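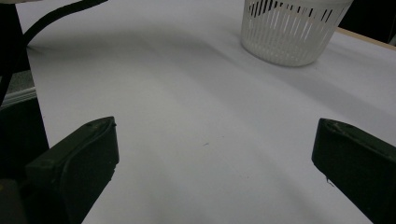
Crenshaw Makers Club, Robotics Bench

Wipe the Fingers First
By Jalen Schumacher

I love a clean gripper, and I will argue with anyone who thinks fingertip care can wait until something drops. Look at the pale scuffs near the tip of the right finger. Marks like those are the cheapest maintenance record you'll ever get, and most of us never read it!

Our schedule says to inspect the fingers every 2000 cycles. I'd make it every 300, and I'd do it with the gripper wide open over a plain white table, where a crumb or a short hair has no place to hide (there's nearly always one). Wipe both tips with a damp lint-free cloth, let them dry, then run your thumb across each face. If you feel a ridge, swap the pair. Never swap just one, or the old finger and the new one will close unevenly and you'll spend Monday night chasing a calibration fault that isn't there.

Darnell Haverford thinks I'm overdoing it. He'd like to put those 20 minutes into the cable run, and he has a point: a cable needs a big, lazy loop with room to move, and I check ours every time I sit down. But a bad cable usually announces itself. Worn fingers just get a little worse each week, and we blame the software.

So I'm asking for 300 on the Esden bench through October. I'll bring the cloths.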